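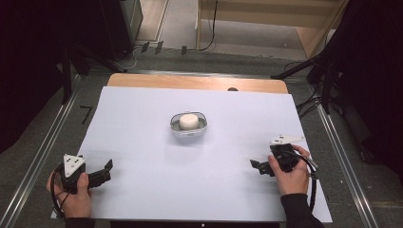 Soap Swap Comes Back in October

Well, friends, the summer got away from me again, and I see that I promised you news of the soap swap back in the spring and then never said another word. So let me make up for it now! Vaughan McKinnon has very kindly offered us the long room at Paewai for the whole afternoon, and we already have 27 tables spoken for out of 60, which is a good deal better than we were doing at this point last year.

If you've never been, it works like this. You bring bars you made yourself (any recipe, any shape, wrapped or not) and you trade them for other people's. No money changes hands until the supply table opens at the end, where the folks from Lumari will have oils, molds and those nice deep pans everybody asked me for last time.

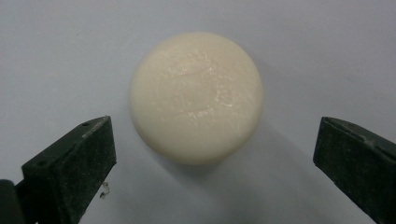
Please do give your bars their full cure before you bring them along. I know how tempting it is to hurry a batch, I have done it myself more than once, but a young bar goes to mush in the dish and then somebody is disappointed in you. Four weeks is fine for most recipes, and if yours is mostly olive oil I'd start tonight and even then bring it next year! A little card with the ingredients is a must, too, particularly if there are nuts in it.

Tables are free for members and the sign-up sheet is on the counter at Provia, next to the seed catalogs. Bring a cushion if you mind a hard chair, and if you have a spare card table at home, Vaughan would dearly love to borrow it.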